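Rimbridge Supply Room
Frequently Asked Questions

Ordering

Who can order from the supply room?

Any school, college or teaching lab with an account. Home educators can open an account too, but they can't order anything from the chemical list. If you aren't sure whether your group qualifies, fill out the account form and we will tell you.

Is there a minimum order?

No. Orders with 5 items or fewer ship in a padded carton at the small parcel rate. Larger orders go by ground freight or regular parcel, depending on weight. The cart shows the rate before you pay.

Can I order by purchase order?

Yes. Upload the signed PO at checkout or email it with your account number in the subject line. Please don't do both. We get duplicate orders every August that way and they take a while to sort out.

How do I change an order after I place it?

If the status says Received, you can change it yourself under My Orders. Once it says Picking, you have to call. Once it says Packed, we can't change it, and you will need to return what you don't want.

Do you take back orders?

For glassware and storage, yes. For chemicals, no. We would sooner cancel the line and have you order again when stock comes in.

Glassware

What is the difference between the Zestex and Huvell lines?

Zestex is our standard teaching glass. It is borosilicate, has printed graduations and can be heated. Huvell is soda-lime glass. It costs less and is fine for measuring, mixing and storing at room temperature, but it should not go on a burner or hot plate.

Can I mix the two in one set?

You can, but keep them on separate shelves. Once the labels wear off they are hard to tell apart, and a Huvell beaker over a flame will crack.

My beakers have a white film on them. Are they defective?

Probably not. Hard water leaves a film, and so does detergent that wasn't rinsed off. Soak them in diluted white vinegar overnight, rinse with tap water and then rinse again with distilled water. If the film is still there, the glass may be etched. Etched glass can be used for rough work but not for anything you need to read accurately.

Should I throw out a beaker with a chipped rim?

Yes. We don't repair or regrind glass, and we don't know of a cheap way to do it safely. Put it in a broken glass box, not in the regular trash.

Do you sell single replacements?

Yes, for every size in both lines. Stoppers and stirring rods are sold by the pack only.

Storage

What kind of bins should I use for small glassware?

Open-front plastic bins work well for most rooms. Students can see what is inside and can put things back without lifting a lid. Don't stack glass on glass in them. Tall items such as cylinders belong in a rack. 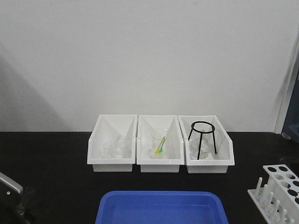 Do the bins need liners?

Only if you move them a lot. A piece of foam shelf liner cut to size keeps things from sliding. Wash it when you wash the bin.

How should I label bins?

Label the front edge with the item and the size. Paper labels under clear tape last one school year. Engraved labels from Kowalczyk last much longer, but they can't be changed, so wait until you have settled on a layout.

Shipping and Returns

How long does delivery take?

In-stock orders leave our warehouse within 2 business days. We ship chemicals on Tuesday only, so an order with both kinds of goods will usually arrive as separate deliveries.

Something arrived broken. What do I do?

Keep the carton and take a photo of the damage. Send it to us through the Report Damage form with your order number. We send the replacement right away, and you don't need to ship the broken piece back.

Can I return items I don't need?

Unopened glassware and storage items can be returned before the end of the semester you bought them in. You pay return shipping unless the mistake was ours. We can't accept used glassware, even if it has been washed.

Do account points expire?

Points stay on the account as long as you place one order a year. At 3000 points you can trade them for a credit on your next order. They can't be used for shipping or moved to another account.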